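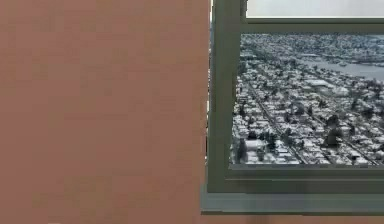 June, workshop notebook, bench 2

Third go at the rear-support cart for the little dachshund mix from the Soststead intake. We've been calling the design Bromimero since the spring and I guess the name is stuck now, so please use it on the folder tabs too!

Started at 9 with the frame off the old cart. The axle sits too far back. When he turns left the outer wheel drags and the whole thing hops, and he stops and looks at you like it's your fault (fair enough). I moved the axle forward one hole on each side and cut the new side rails to 213 mm. First cut was long, second was fine, the long one is in the scrap bin if anybody wants it for a cat cart.

Weight with the new rails and the smaller wheels is 905 grams. That's lighter than the last one but I'd still like to lose a bit more. The saddle is most of it - that thick foam we got from Aguirre is lovely to sit on and it weighs a ton. Ayuba Boateng thinks we could go down to the thin sheet and double it only under the hips. I have my doubts about rubbing, but I cut one that way to try.

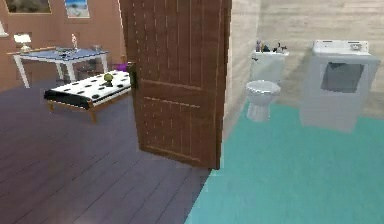 Door open between the living room and the bathroom.

Straps: threw out the side-release buckles. Fur gets in them. Back to the Naltix webbing with plain slides, which take longer to do up but stay put. I sewed the chest strap with a box stitch and then sewed it again, since my first line wandered off the edge. New needle in the machine, the old one had a burr on it.

Tried the cart on him right after lunch. Up and down the hall 25 times, with cheese. He went straight much better and the hop on left turns is nearly gone. Right turns were always okay. No pink spots on the belly afterward, but that was a short session, so don't read much into it. He did manage to back himself into the mop bucket.
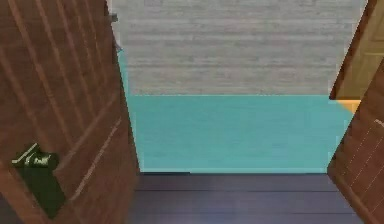 Page last changed: June, 4:40 pm

Still to do: wheel bearings. The left one sounds gritty and I only have the wrong size in the drawer. I set up the roller rig to run the spare pair for 2000 turns overnight and I'll pull them apart in the morning to see what the grease looks like. Please leave it plugged in!

Ayuba, can you measure his hip height again when you do his walk? I wrote it on the back of a feed receipt and now I can't find the receipt. Also the blue thread is down to the last spool and the hacksaw blade is about done.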